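Inventory

The lease on the upper unit at Stumurgate ran to the end of May. The agent granted an extension of 2 weeks, in writing, and attached a form. The form asked for each item in the unit, its location, its condition, and its destination. There were three destinations: keep, ship, discard. Anything left off the form would pass to the building.

I had been hired by the niece to complete it. Deligiannis Storage paid by the room, and the unit had 2 rooms, so the job was small. The allowance for shipping was 3000 pounds by weight. The aunt had moved to Flallia with one suitcase and had not said what she wanted sent after her.

I did the kitchen first. Pans, ship. Kettle, discard, scale on the element. The radio on the shelf was a Tornmont with a cracked dial. It received one station. I wrote "working" and left the destination blank.
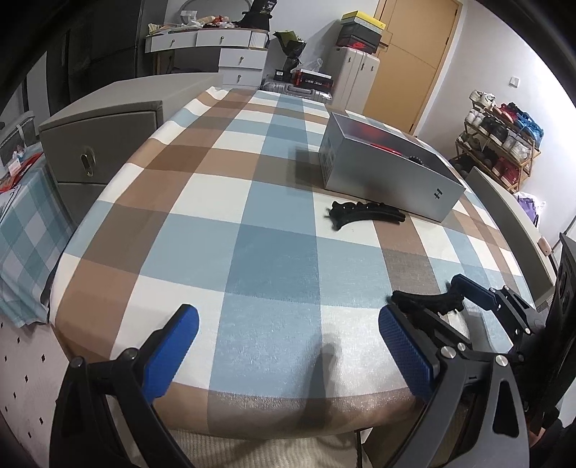
The bedroom took longer. The form made no allowance for things that were in use, and the bedroom read as a room in use. A drawer left full is not the same entry as a drawer packed. I started at the bed and worked outward, which is the standard order. The plaid bedspread went down as one item, light blue, tan and white, keep. On it were a silver box with something red inside and a long black claw clip, lying flat. I wrote "hair clip, black, good condition" and stopped at the third column.

The aunt had worn her hair short for as long as the niece had known her. This was in the file. The niece had supplied a physical description in case the neighbors asked who had lived there.

I called the number on the form. The niece said to put down whatever was in the room. I asked whether anyone else had a key. She said the agent had one, and that the lock had been changed once, before her time, and that there was a charge of 636 on the old statements she had never been able to explain. She asked if that was the lock. I said it was high for a lock.

I went back to the bedroom and sat on the chair from the kitchen, which was already tagged. The radio was still on. I could hear it through the wall, a man reading out water levels for the rivers, one after another.

The form was due June 10, 2024. I filled in the third column for the bedspread, the box, and the white drawer unit against the wall. For the clip I wrote "keep," then crossed it out and wrote "owner to collect." The form had no such category. I initialed the change and went on to the bedside cabinet.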